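Work and Automation, Unit 3
Handout: the refurbishing bench at Woderton

Woderton takes in used office computers, strips them for parts and sells the rebuilt ones on. Until the Tristo cell was put in, each case was opened and emptied by hand. Read these notes before Tuesday's seminar.
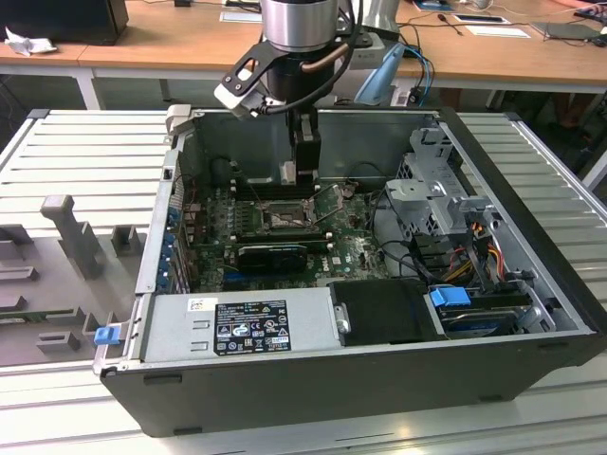
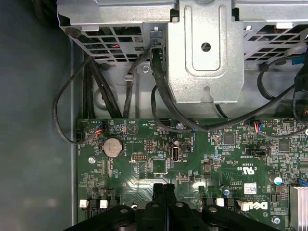
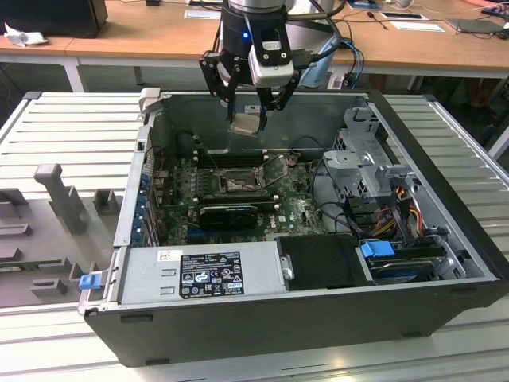
Fig. 1. Gripper and open desktop case, three views. The middle one is taken close to the motherboard.

What moved to the arm: the repeated reaching into the case, mostly in and near the memory area.

What stayed with people: sorting, judging damage, cables, and anything the arm gives up on. Staff at the Jaltwood site call this last group "returns" — it is now a job in itself.

Points to note
The site handled 987 cases in February. The target is 1,000 a month, later 2,000.
Bench staff were moved to a new grade, Cell Operator. Pay is the same but the shifts are longer.
Older hands say they talk less during the day.

Reading: Cheetham report, section on job grades. Bring a short note on which tasks you would have kept at the bench, and who should have been asked.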